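Zondow Two-Arm Bench
Product page, last revised February 6, 2019

Overview

The Zondow bench is a two-arm workstation for handling cloth and other soft goods. It is sold to labs and small development teams that want both arms, the table and the control software from one supplier. The arms are mounted at the left and right edges of the table and share the area between them. Either arm can be run alone.

We started with rigid parts, like most people, and the first bench was sized for boxes and bottles. Customers kept asking for laundry. Towels are the awkward case, as a towel lifted by one corner takes up far more room than the same towel folded, and the old bench had too little height for it. The current model has 75 cm of clear working height above the table and a longer reach on both sides.
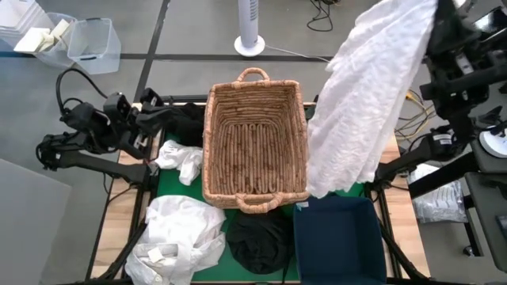 Sorting is the job most buyers try first. Garments and towels go on the table in no particular order and the arms move them into a basket or a bin. Any open-topped container can be used if the rim is lower than 30 cm. Wicker and fabric bins both work with the standard settings, though a soft bin should be opened out fully before a run.

Dark cloth on a dark surface is hard to pick out, so we ship the bench with a green work mat. Other colours can be ordered. The mat lifts out for washing.

What is in the kit

Two arms with grippers
Table with wooden edging and black rails
Green work mat
Controller and emergency stop
Cable set
Unlow software, one licence for each bench
Printed setup guide

Containers and fabrics are not supplied. The computer is not included either; see the Unlow page for the minimum specification.

Setting up

Allow 60 minutes for assembly with two people. The table goes together first, then the mounts, then the arms. Cables should have enough slack at the wrist for the gripper to turn freely. Calibration takes a further 9 minutes and is repeated whenever a mount has been moved.

Keep people out of reach of both arms while they are powered. The bench has no guarding of its own, and a site assessment is the buyer's responsibility.

Known limits

Very thin fabric may be picked up two layers at a time. Long straps and cords can catch on the finger joints. Folding is offered as a beta feature in Unlow and handles flat towels only. Shirts are planned for November.

Ordering and support

Benches are built to order by Zitis and delivery takes 7 weeks. Spare fingers and mats are kept in stock. For a quotation, or to arrange a trial with your own fabrics, write to Keyvan Dehghan in the sales office and state the size of the largest item you need to handle.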